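Okay, mics on? Good. Hi everybody, and thanks for giving up a Sunday afternoon to talk about compost tea and seed saving (mostly seed saving, I promise, the tea is at the end if we have time).

Start with the bean story. Last September I pulled 14 pods off one plant by the back fence in Grerkthorpe, stuck them in a paper bag, and forgot them on top of the fridge until Christmas. Every seed I planted from that bag came up! So if you're nervous about doing it wrong, please relax.

*Pause, ask who has saved seed before. Pass the bean jar around.*

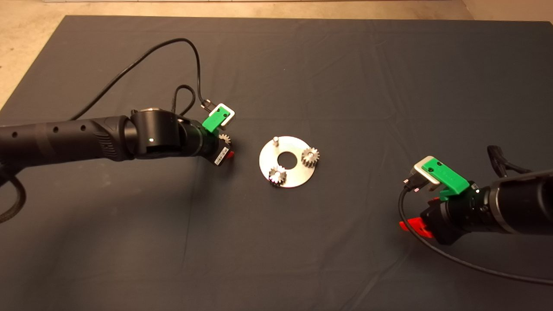 *By Karim Sayegh | Fotalton Garden Club talk, Feb 23, 2020*

Beans, peas, lettuce, tomatoes: start with those. They mostly pollinate themselves, so what you plant is pretty close to what you get. Squash is another matter. I grew a Darkard pumpkin next to my neighbor's zucchini and the next year I had something that looked like a football and tasted like one too.

Tomatoes, then. Scoop the goop into a jar with a splash of water, leave it three days, let it get smelly, rinse, dry on a plate. Don't use paper towels unless you like picking paper off seeds. (Show the plate here.)

Lettuce is the one I love. One plant gone to flower gave me 3000 seeds, and yes, I did sit there with the kitchen scale and work it out. That's more salad than my street can eat.

Labels! Write the name and the year on the envelope before the seeds go in. I have a whole drawer of "maybe pepper."

*Skip the fridge vs. freezer bit if we're past the half hour.*

Swap table is by the door. We've got 200 packets, including the Obeidat cucumber people keep asking me for, two packets each to start with, please. Okay, questions, and then tea.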